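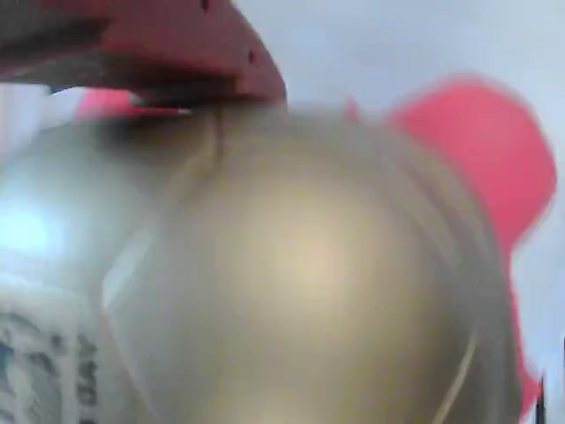
Gold-colored piece, close up, Drastbridge workroom

Progress report to the Asamoah fund, April

The sorting project has had a great month! We now have 181 household and decorative items on the Drastbridge shelves, up from 146 at the last report, and every one has a shelf number and a line in the list.

The shiny things turned out to be the fun part. Rounded pieces with a gold or brass-like finish used to get mixed in with everything else, so we gave them their own shelf by the window. Marks and seams go in the notes column now (a fold and a molded line can look a lot alike, and we write "unsure" when we are).

Spending: 60 dollars on labels and tissue, all from the supplies line. The padded trays from Hosport came in on Tuesday and fit the lower shelves nicely, with room to spare at the back.

Still open: 4 boxes from the Senduditz store have not been unpacked. We'd love to start on those next, and we would like your okay to move what is left in the supplies line over to more trays.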